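Tonero Boot and Shoe Trays, Pack of 12
Item 747 | Black | Sold by Feltus Home

I've been selling hallway storage for a while now, and wet shoes are still the thing people write to me about most. One pair of snowy boots in January and your floor is a mess! The Tonero tray holds a single shoe, so each one drips into its own little tub and you can tip it out in the sink.

Pick any shelf that's deep enough and line them up heel to the wall. I like them at knee height (my back is not what it was), but the floor works fine too.

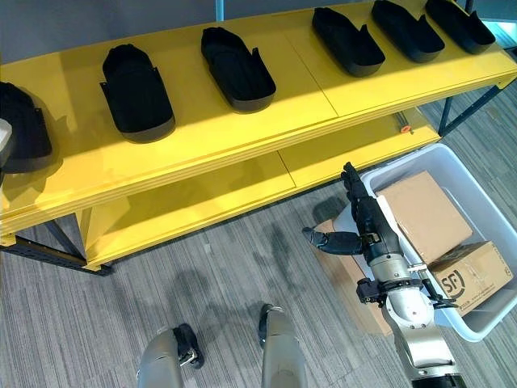
What fits

Sneakers, loafers, kids' rain boots, most ladies' ankle boots. Big work boots are a squeeze, and for those I'd send you over to the Kinsella mat, item 779, which is flat and takes anything you can put on it. I tried my husband's hiking boots in the Tonero and got them in, but the laces hung over the side and dripped on the rug anyway. 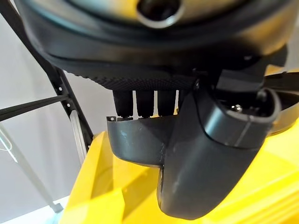 Posted by the Feltus shop owner
Sunday, September 24, 2023

Cleaning is easy. Warm water, a drop of dish soap, an old toothbrush for the corners. Road salt leaves a white crust if you let it sit, so I give mine a rinse every week or so through the winter. Please don't put them in the dishwasher! I did it with 2 of them and they came out warped enough to rock on the shelf.

When spring comes I pack mine away

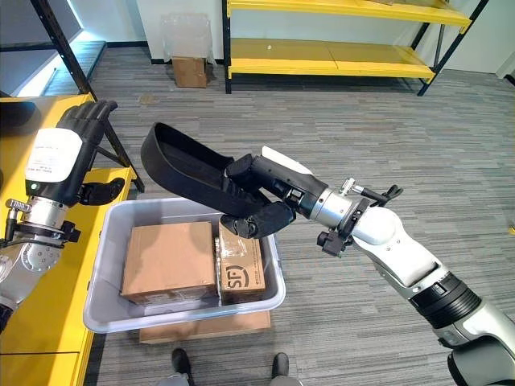 and forget them until the first cold snap, usually with a few mothballs and the spare gloves thrown in on top. A full pack takes up less closet room than you'd think.

Shipping

Orders go out from our Panbridge stockroom, and most people have theirs in about a week. Unused trays can come back for a refund, just keep the box. 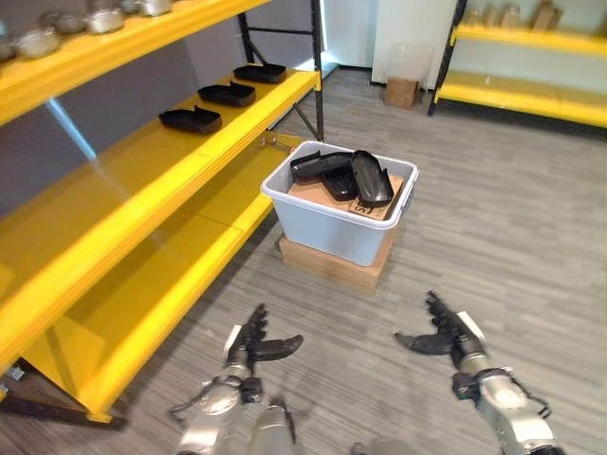
Light gray storage bin with side handles

The bin is not included with the trays.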